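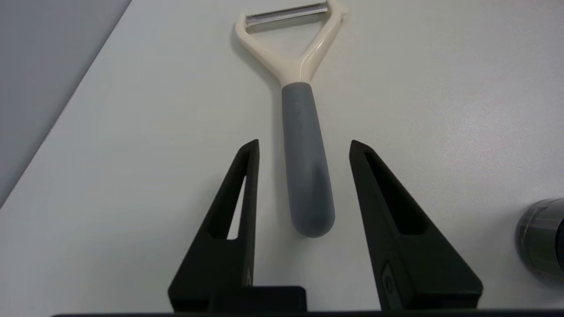 Issue 17

Okay, pumpkin soup thread, because my neighbourhood market had them going cheap and I lost my head. It's August and I still can't feel my toes, so soup it is.

First thing -- get a grey one if you can. The skin's a pain but the flavour is miles ahead of butternut. I do mine in big wedges and peel them raw. My mum roasts hers with the skin on and scoops it out after. We don't discuss it.

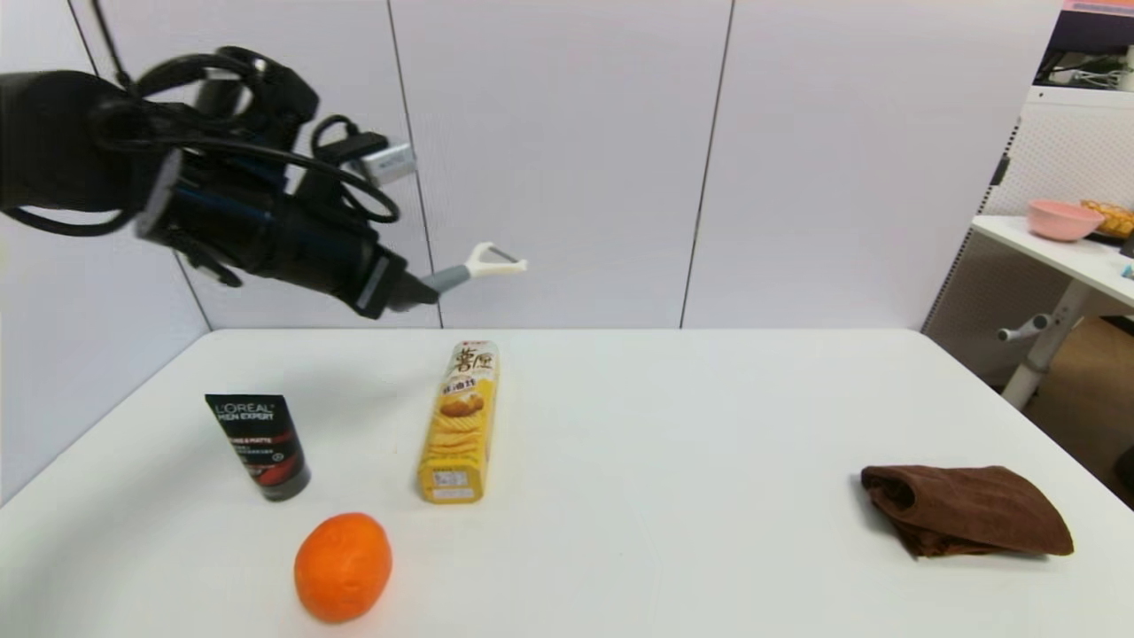
Anyway, onions go in low and slow with way more butter than you'd admit to. Then the pumpkin, 3 cloves of garlic, a spud for body, and stock to just cover. Hà's on the corner does a chook stock that I'd drink from a mug!

Coconut cream at the end or not at all. I go 300 mL and a good squeeze of lime. Kids reckon it's too sour -- more for me.

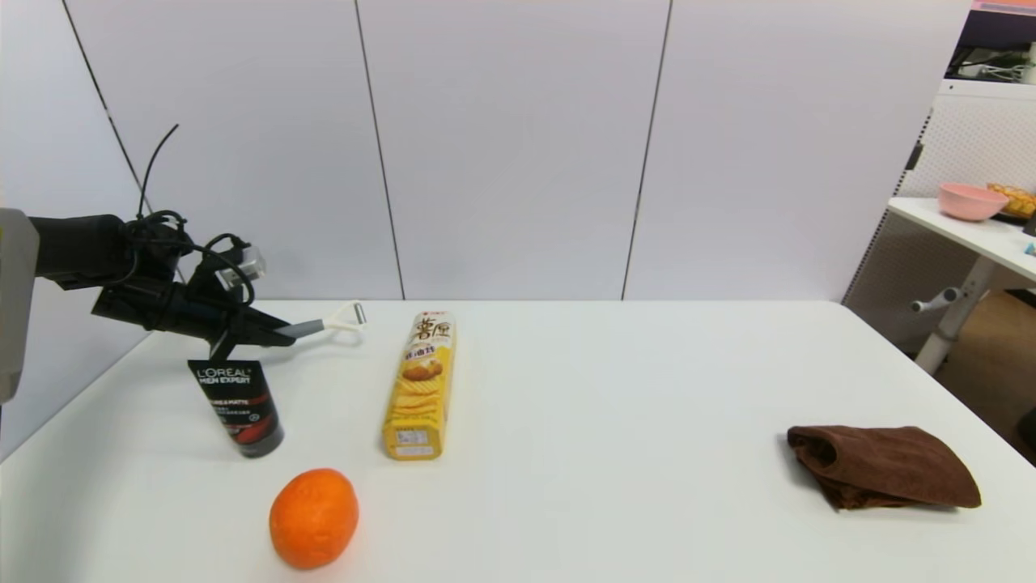
Photo: Bidum

Freezes well, but leave the cream out till you reheat. Tomorrow I'm trying it with the leftover ginger, and if anyone's got a decent damper recipe to go with it, send it over please.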